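Stasside: progress report to the Watby Games Fund
26 Jan 2022
Prepared by Hendrik Kramer, project lead

Dear all at the Fund,

Thank you, first of all, for your patience over the holidays, and for the kind note that came with the second payment. It was read out at our first meeting of the year and it cheered everyone up after a rather tired December. You asked for a plain account of where the game stands, what the money has gone toward and what you can expect from us by April, so I'll try to give you that, and I'll try to keep it shorter than last time (Alper has threatened to edit me).

Where the game is

Stasside is still the game we pitched to you: a small-town football management game in which you run a club at the bottom of the pyramid, pick the team, keep the pitch playable and try to hold on to your players when a bigger club comes knocking. The main season loop is now finished from the first friendly to the final table. You can start a save, play all the way through, get promoted or relegated, and roll over into the next year without the thing falling down, and I can't tell you how happy that makes me after the autumn we had with the fixture generator.

The biggest piece of work since my last report is the career side. When you first saw the game, a manager's career was really just a list of clubs with dates next to them. Now your manager has a reputation that follows them around, and the people who run the clubs remember things. If you walk out on Grullik halfway through a relegation fight, the chairman there will not take your call for several seasons, and the supporters will let you know about it when you come back with another team. Alper Sezer wrote nearly all of this, and he has done a lovely job of making it feel personal without burying the player in menus.

Match day has also moved along. We still show matches as short text commentary with a simple view of the pitch from above, and we've decided to stay with that for release. We did spend a while on a fuller match view and I won't pretend it was time well spent in every respect, but some of the movement code from it has gone back into the simpler version, and players now drift into space in a way that looks a good deal more like football.

Testing

The closed test opened with 267 players, which was more than I'd dared to hope for, and a good number of them have been very generous with their written feedback. The thing they like best, by a long way, is the rivalry between Grullik and Uçar, the two clubs on either side of the river. We had written it as a bit of background color. People have been playing whole saves just to win that one game, so we've given it its own build-up week, with local press questions and a training choice that carries over into the match.

What they like least is the transfer window. It is slow, there are too many screens, and the other clubs make offers that no sensible person would make. We agree with all of that. Alper is rebuilding the offer logic now, and I have redrawn the screens so that a bid can be made, raised or turned down in one place. The testers will get that version before anybody else does.

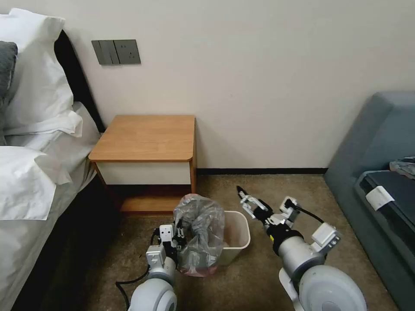
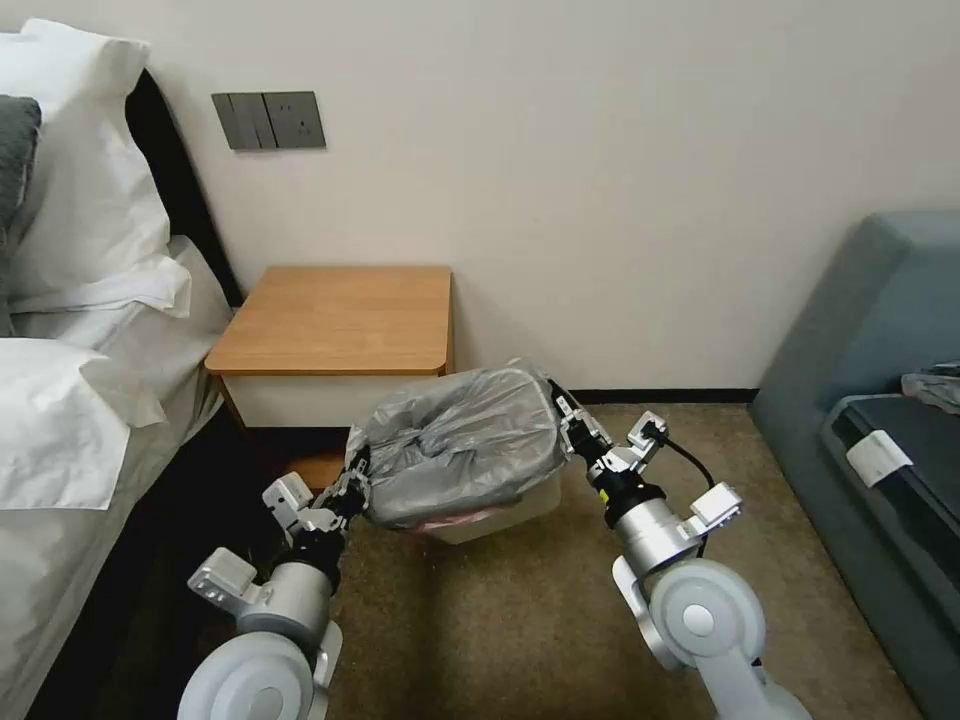
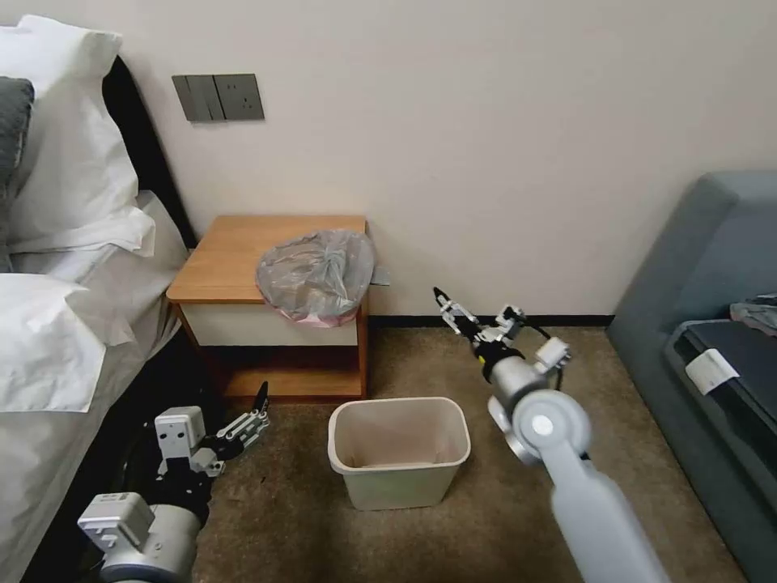
The nightstand by the bed, in all three pictures.

Crashes are well down. We had 17 open reports in the "stops you playing" category when the test began and there are 3 left, all of them to do with loading very old saves. Two of those have a fix waiting to be checked. The last one is a puzzle and may need us to drop support for saves from the first test build, in which case we'll write to the players affected before we do anything.

Money

Spending is in line with the budget you approved, with one exception that I'd like to mention properly. Sound has cost more than we planned. The crowd recordings we had hoped to license turned out to be much too grand for a ground with one stand and a tea hut, so we paid for a new set recorded at local matches. The difference was covered by the line for outside artwork, where we were under. I asked for your agreement to this by email before Christmas and have attached your reply to the accounts, along with the invoices.

No change is needed to the final payment, and we aren't asking for any more money with this report.

What's slipping

Online leagues are behind. We promised that friends would be able to run a shared season together, and that part works in the office but becomes unreliable once people play from different places. Our honest feeling is that it needs around 5 more weeks than the plan gives it. We would like to release the single-player game on the agreed date and add shared seasons as a free update afterward, and we'd be grateful for your view on this fairly soon, as it affects what we say on the store page.

Translation is a little late as well. The Turkish text is complete and reads very well, and the German is well under way. Commentary lines are the slow part in any language, as they are put together from pieces that don't always want to fit.

Between now and April

The new transfer window goes to testers first, followed by the last round of balancing for the lower divisions, where goalkeepers are currently far too good. After that we stop adding things and only mend them. The store page and a short trailer will be ready for you to look at before they go public, and I'd welcome a call once you've had time to play the attached build. Start as Uçar if you want an easy first season, and please do send us your league table at the end of it.

With warm thanks from both of us,

Hendrik Kramer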